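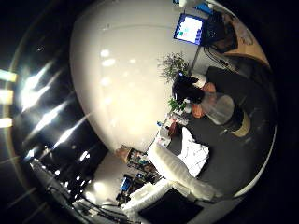 Search tickets Enter keyword or ticket no.

Ticket 227
Subject: Glare on monitor, plant desk
Raised by: Wafula Makori
Assigned to: Ihor Hutsuliak
Category: Rooms and furniture
Status: Open, waiting on requester

Wafula Makori, 9.40 am
The monitor on the desk by the plants is hard to read. The ceiling lights show up in the screen as pale bars, worst over the right-hand third, where I keep the schedule open. I have turned the brightness all the way up and it made little difference. By mid-afternoon I have a headache. Can the monitor be moved, or can one of the lights be switched off?

Ihor Hutsuliak, 10.15 am
Thanks. A few questions before I come up.
Is it the same with the blinds down?
Is the monitor on its own stand or on the Bellitz arm? Our list says arm, but the list is from before the move.
Does it happen when you sit further back?

Wafula Makori, 10.32 am
Blinds down makes no difference. It is on a stand. I have never seen an arm on this desk. Sitting back moves the bars up the screen but they are still there.

Ihor Hutsuliak, 11.50 am
Went up and had a look. Notes:
Blinds closed, lights on: bars visible.
Blinds open, lights off: screen fine.
So it is the lights and we can leave the window alone.
Tilted the top of the screen forward as far as the stand goes. Bars moved down and got shorter. It sprang back when I let go, so the hinge is weak. Tightened the screw at the back and it now holds, though not at the full tilt.
Brightness set back to 70 per cent.
Asset list corrected from arm to stand.

Wafula Makori, 1.20 pm
Better, thank you. Still there when I stand up to talk to someone and look down at it, but I can live with that. The right-hand side is still washed out when I'm sitting.

Ihor Hutsuliak, 1.45 pm
Passing to Nicanor for the lights. Nicanor, can the row over that desk be dimmed separately from the rest of the room?

Nicanor Bautista, 3.05 pm
No. The whole room is on one switch at the door. The panels can be unplugged one at a time above the ceiling, but then people at the next desks lose their light, and Damián's desk is dark enough already. I could fit a Grolov diffuser sheet to the nearest panels. We have 3 left in the store from when we did the meeting room. They go yellow after a year or two but they do cut the shine.

Damián Serrano, 3.10 pm
Please don't take out any light on my side. Also, if the desk is being turned, the plants need to stay where they get daylight. I water them and the big one drops leaves when it is moved.

Ihor Hutsuliak, 3.30 pm
Noted, plants stay put. Nicanor, please fit the diffusers when you have the steps out. In the meantime I will try turning the monitor without moving the desk.

Ihor Hutsuliak, 4.25 pm
Turned the monitor towards the window by a hand's width. The power lead was too short and pulled tight behind the desk. Swapped it for a 3 m one and tied up the slack. Please don't pull the desk out without unclipping the lead first. Bars are now off the schedule when seated. Tested with the schedule and with a blank white page.

Nicanor Bautista, next day, 8.50 am
Diffusers fitted. One has a small crack at the corner, taped. I have asked Ezequiel to put replacements on the Pratis order.

Ezequiel Bañuelos, 9.05 am
Added, quantity 4. The April order has already gone so these will come with the one after. If anyone wants a matt screen filter as well, tell me the size of the monitor before I send it.

Ihor Hutsuliak, 9.20 am
Wafula, please use it for a few days as it is and let me know whether you still want the filter. I'll keep the ticket open until then.

Wafula Makori, 4.40 pm
Much easier to read today. No headache. I will measure the screen tomorrow anyway.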